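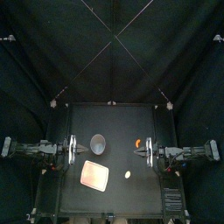 Page 30

How to Hang Black Fabric Around a Tabletop

Black cloth forgives nothing. It shows lint, toothpaste, cat, and every decision you made with the iron. Still, a matte black table with dark drapes on the sides is the calmest work surface I know, and you can put one together in an evening.

1. Buy more fabric than you measured for. Cloth pulled flat looks like a trash bag. You want soft folds, so add half again to the width. Brulden sells a heavy one that doesn't shine much.

2. Wash it alone. I washed mine with a load of towels, and we are now a gray-towel household.

3. Clamp the top edge first, one clamp on each side wall, both at the same height. Use a tape measure. Parisa Khosravi taught me this after I used my eye.

4. Let the sides slope inward and leave the bottom loose overnight. Creases will drop out, or at least some of them will. Steam the stubborn ones from the back.

5. For bracing, run two thin cables corner to corner so they cross in an X. Tighten each a little at a time, going back and forth. If one hums when you pluck it and the other flops, keep going.

6. Paint the tabletop last, in 2 thin coats of matte black. Gloss will give you a lovely view of your ceiling.

Drying takes up to 2 hours a coat. Keep the cat out. The lint roller lives on page 215, under Supplies.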